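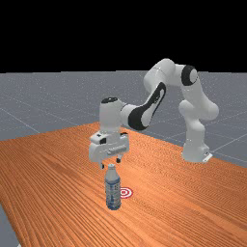

Combien de démonstrations faut-il pour qu'un bras apprenne à déplacer une bouteille d'un point à un autre ?

Ça dépend surtout de qui les fait et de la variété des positions de départ ; le nombre total, que tout le monde cite en premier, m'en dit assez peu.

Cahier d'atelier, février, 9 h 40

Reprise de la tâche bouteille vers cible dans le simulateur. Veerle Willems a laissé un lot de 275 démos téléopérées, avec une note : « propre, prêt pour l'entraînement ». Propre, je veux bien. J'en ai rejoué une partie avant le café et la bouteille part presque toujours du même coin, à gauche de la cible et tout près. Une politique qui apprend là-dessus peut très bien réciter une trajectoire sans jamais regarder la bouteille. Le taux de réussite sera flatteur et on n'en saura pas plus.

Autre chose qui me gêne : l'approche par le dessus. Tous les opérateurs amènent la pince à la verticale du bouchon, doigts ouverts, marquent un arrêt, puis descendent. L'arrêt est un tic de téléopération (on vérifie l'alignement à l'écran, on respire). Dans les données, ça fait des paquets d'images quasi identiques avec des commandes nulles. La dernière fois, le modèle avait appris à s'arrêter et ne repartait pas. Dario Piras pense qu'un filtre sur la vitesse suffit. On avait dit pareil sur Olivares.

11 h 15

Filtre de Dario appliqué. Les pauses sautent, mais aussi la fin de la descente, que certains font très lentement. Il faut un seuil différent près du contact. À revoir avec lui.

Fait 2 démos à la main, manette Zusport, pour me faire une idée. Sans retour d'effort, on serre au jugé. La bouteille simulée est nervurée mais rigide, bien sage. Une vraie bouteille à moitié vide s'écrase quand on la prend sous le goulot. Je ne crois pas au transfert direct, quoi qu'en dise la présentation de Pratov.

14 h 30

Discussion avec Veerle. Elle défend son lot : un départ fixe permet de comparer les opérateurs entre eux. D'accord pour ça, pas pour entraîner. Elle propose de monter à 370 avec des départs tirés au hasard sur la table. Elle voulait d'abord viser 800, j'ai demandé qui allait les faire.

À faire :
- tirage des positions, bouteille et cible indépendamment
- garder les démos ratées dans un dossier à part, ne plus les effacer
- noter l'opérateur dans chaque fichier (absent du format Onero)
- test cible déplacée, bouteille fixe, avant tout nouvel entraînement

Ce dernier test, je le lance ce soir sur l'ancienne politique. Je parie qu'elle pose la bouteille là où était la cible avant.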